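Ticket 284: Wondavik account, recipe cards printing with last lines missing
Opened by: Mohcine Shehata
Opened: May 5, 2020
Status: open, waiting on customer

Hi folks, me again (I had the one back in March about the login loop, which you fixed, thank you!). New problem, and this one is driving me up the wall.

I keep all my pickling and canning recipes in Wondavik. I have 138 of them in there now, most typed in by hand from my aunt's notebooks, and I like to print them as cards because I do not want my laptop anywhere near brine. Ever since the last update, the printed cards lose their bottom lines. On screen everything is there. In the print preview everything is there. On paper the card stops after the step before last, and then there's just a blank strip where the rest should be.

It only happens with the Cillthorpe card layout. The plain one prints fine, but it's ugly and it puts the ingredients on a second sheet, so I'd really rather not go back to it.

Printer is a Hajji, the little home one, connected by cable. Computer is a regular Windows desktop, all updates in. I print from the browser, same as always.

Stuff I tried before writing to you:

Restarted everything, printer too. No change.

Turned off "fit to page." Now the title gets chopped as well, so I turned it back on.

Printed from a different browser. Same missing lines, same place.

Saved it as a PDF first and printed that. The PDF looks perfect! Printed it and the lines are gone again. So I figured it was the printer, but then I printed a letter to my bank with tiny text right down to the bottom and it came out complete. I don't get it.

Took the photo off one card to see if it was a size thing. That one printed whole, all the steps. Put the photo back, lines gone. I did it again with another card and got the same result, so the photo has something to do with it. 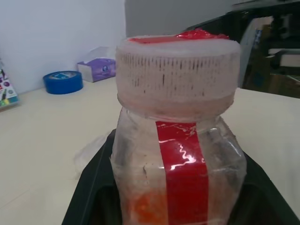 Card number three in my "Summer" folder is the one to test with, the half-sour dills. It has eleven short steps and the printed copy ends at step nine. The photo sits at the top of the card, the one with the big clear plastic jar and the white slotted lid on it, and I'm wondering if a picture where the jar runs right down past the bottom edge confuses whatever crops it for the card. Probably not, I know, I'm guessing here. But the two steps that vanish are the ones about how long to leave it and when to move it to the fridge, and those are the only two I can never remember, so you see my problem.

Please don't reset my folders if you can help it. I sorted them over a whole weekend.

Thanks a bunch,
Mohcine

Reply from support (Badbridge desk)
Hi Mohcine, thanks for all the detail. I could get the same result with your dill card on the Cillthorpe layout. Could you check two things for me? In card settings, what does "Photo height" say, and is "Keep text together" on or off? Also, which paper size is picked in the printer's own window, as opposed to ours? Your folders are safe, I haven't touched anything.

Update from Mohcine
OK, looked. Photo height says Auto. Keep text together is on (I never touched it, I didn't know it was there). The paper size in the Hajji window says A5, and yours says index card, large. Could that be it?? I changed the Hajji one to match and printed again. I got one more line! Step ten is back, step eleven still missing. So we're getting somewhere.

Then I set the photo height to Small and the whole thing printed, but now the picture is the size of a postage stamp, and I like being able to see it from across the kitchen.

Oh, and I tried a card from the "Winter" folder too, the turnips. Same fix, same result. The sauerkraut one was fine all along, but that recipe is only three steps long so there's nothing to lose.

Reply from support (Badbridge desk)
That helps a lot. Auto height is taking more room on paper than it does in the preview, and I've passed that on to the layout people with your card attached. For now, try Photo height on Medium with Keep text together off, and leave the paper sizes matched. Let me know how the dills and the turnips come out and I'll keep this ticket open.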